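Flenum Savings Circle
Minutes of the July meeting

Present: Ineke Postma (chair), Riet Leemans, Hilde Geerts, Sem Hermans
Taking minutes: Sanne Coppens
Apologies: none received, though two members didn't come

The meeting opened at 7:40 p.m., ten minutes after the time on the notice and five before the coffee.

1. Minutes of the last meeting
Approved with one correction. Sem asked that "Sem objected at length" be changed to "Sem objected." Agreed, at length.

2. Cash position
Riet reported a balance of $2,154 in the Prisis account, after the quarterly fee. Hilde asked what the fee was for. Riet had put the same question to Prisis and been sent a leaflet on the benefits of loyalty. The account pays interest at a rate Riet described as "present." She will get terms from two other banks before the next meeting.

3. The bond ladder
The group owns three Treasury notes, bought a year apart, and the shortest comes due before we meet again. The face value is $1,000. Ineke proposed rolling it into a new note at the long end, as the plan says. Sem would prefer to sit in bills until rates go up. He was reminded that he was waiting for rates to go up last year as well, and replied that he had been early.

Hilde asked why a bond we already own should drop in price when new ones pay more, given that our coupon hasn't changed. Riet explained it with two envelopes and a pencil. Hilde accepted the explanation and kept the pencil.

Vote on rolling the note: four in favor, Sem against. Sem wishes it recorded that he will be proved right in due course. Recorded.

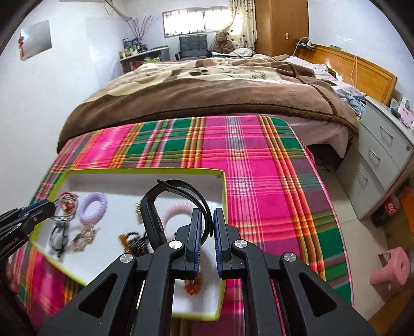 4. Inflation-protected securities
Paper from Visser, circulated in advance and read by Ineke. It recommends moving 10 percent of the ladder into TIPS. Riet pointed out that with three notes of equal size, 10 percent is a third of a note. Deferred until Visser can suggest a fraction that exists.

5. Jima newsletter
The subscription is up for renewal at $299. In the past year Jima has called two recessions, neither of which reported for duty. Sem finds the charts useful. Hilde finds $299 useful. Not renewed, four to one.

6. Any other business
Ineke asked that members stop forwarding rate forecasts to the whole list after midnight. Sem asked if this was aimed at anyone. The chair moved on.

Actions
Riet: bank terms; place the order for the new note
Ineke: reply to Visser
Sanne: cancel Jima, keep the confirmation

Next meeting on a Friday, same room, Hilde to bring milk. Closed at 9:05 p.m.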